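Bernadette Scanlon would like to see the numbers
A Verwood bookkeeper on savings apps, round-ups and the cost of being told you are doing well

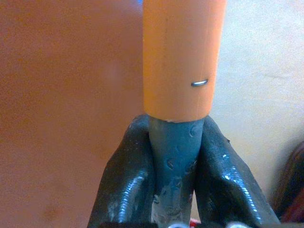

The pitch

Bernadette Scanlon has kept other people's books since 2004, and she has a low opinion of anything that sends her confetti. She got some in January, on her phone, after a savings app called Undeck moved small change out of her checking account for a month.

"It said I was crushing it," she says. "I had put away 40 dollars. I'd paid them six to do it."

We are in the back office of McGrath, the small accounting firm in Verwood where she handles payroll and sales tax for shops and restaurants. She signed up for Undeck after several clients asked whether they should. The app rounds each card purchase up to the next dollar and sweeps the difference into a separate account. The fee is six dollars a month whether you save a lot or a little.

I tell her that a lot of people seem to like it. I like mine, in fact. She asks what I have in it and I have to look. It is 632 dollars, built up over a little more than two years.

"And what did you pay in fees?"

I didn't know. She waits while I work it out on the back of my notebook, and it comes to more than I would have guessed. She doesn't say anything about it.

Whose money is it?

Scanlon's main complaint is with the word "effortless." Round-ups, she says, are money you already had. If your balance was going to be fine anyway, the app has moved it across the room and charged you for the walk. If your balance was tight, it may have pulled out the last few dollars before a bill hit.

"I had a client who got an overdraft charge from her bank in the same week she got a badge for saving," she says. "A badge. She showed it to me."

The companies would answer that most customers don't overdraw, and that people who save automatically save more than people who mean to. I put this to her. She agrees with the second half, up to a point.

"Automatic is fine. I'm all for automatic. Your bank will set up a transfer on payday for nothing, and it takes five minutes. What I don't see is why you'd rent it."

She is just as hard on the testimonials. Undeck's sign-up pages, as she remembers them, were full of people who had paid for a vacation. She wanted to know how long it took them, how much they spent to be able to round up that much, and whether they had a credit card balance at the time. "If you owe on a card at a high rate and you're putting spare change in an account that pays next to nothing, you're losing. It's subtraction. They don't put that on the page."

The other side

To be fair to the apps, I also called Eoin Foley, who worked in customer support at Pumwood, a rival service, and left on good terms. He thinks Scanlon is right about the fees and wrong about the people.

"She's a bookkeeper. She'd save in a cave," he says. "I talked to folks who had never had 200 dollars in one place. They got there with us, and it meant something to them. You can tell them they overpaid, and they did, but they hadn't done it the free way in all the years the free way was there."

I asked him how many of those customers kept the money once they had it. He said he didn't know, and that the company never told the support desk that kind of thing. He thought most of them took it out around the holidays.

When I read this back to Scanlon, she laughs at the part about the cave and writes something down at the part about the holidays.

"I believe him," she says. "I believe it helped some people. I'd still want to see how many, and how they were doing a year later, and I'd want to see it from somebody who isn't selling it to me. I asked Undeck for that, by the way. They sent me a link to their blog."

What she tells clients

Her own advice is dull, and she knows it. Pay off the card first. Set up one transfer for the morning your paycheck lands, at an amount small enough that you won't cancel it. Look at the account twice a year. Leave the phone out of it.

She kept Undeck for one more month after our talk, to see if the messages changed. They did, slightly. She is now on a streak.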